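Milent teaches robot arms to strip old desktop computers

Milent, a computer recycling firm in Dalside, has started teaching a pair of robot arms to take apart old desktop computers by having workers steer them through the job by remote control.

The company said in February 2021 that its operators had recorded 354 runs since the work began the previous July. In each one, a worker sits at a control desk a few steps from the table and moves the arms through one part of the job, such as reaching for a bracket or pulling a cable. The motions are saved and used to train the software that will later run the arms without a driver.

"Writing out every move by hand didn't work for us," said Ignacio Schumacher, who runs the project. "The cases are all different. The people on our floor already know where to grab."

The firm handled 1,261 desktop towers last year, most of them from schools and county offices. All were taken apart with hand tools. Schumacher said some 12 models make up the bulk of what comes in, and the training has stayed with those for now.

Roy Bickerstaff, a bench worker who has driven many of the runs, said it took him two weeks to get used to the controls. The hardest part is judging how hard the fingers are pressing.

"You can't feel it, so you go by what you see," he said. "I still go slower than I would with my own hands."

Milent does not plan to use the arms on customer orders this year. The next round of runs will cover drive cages and power supplies. Jacquet, a parts reseller that buys from Milent, is helping to pay for the work.

The right arm's gripper at the expansion-slot bracket of an open tower, with a removed bracket on the table beside the case.
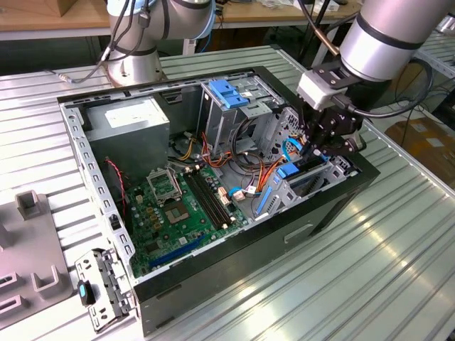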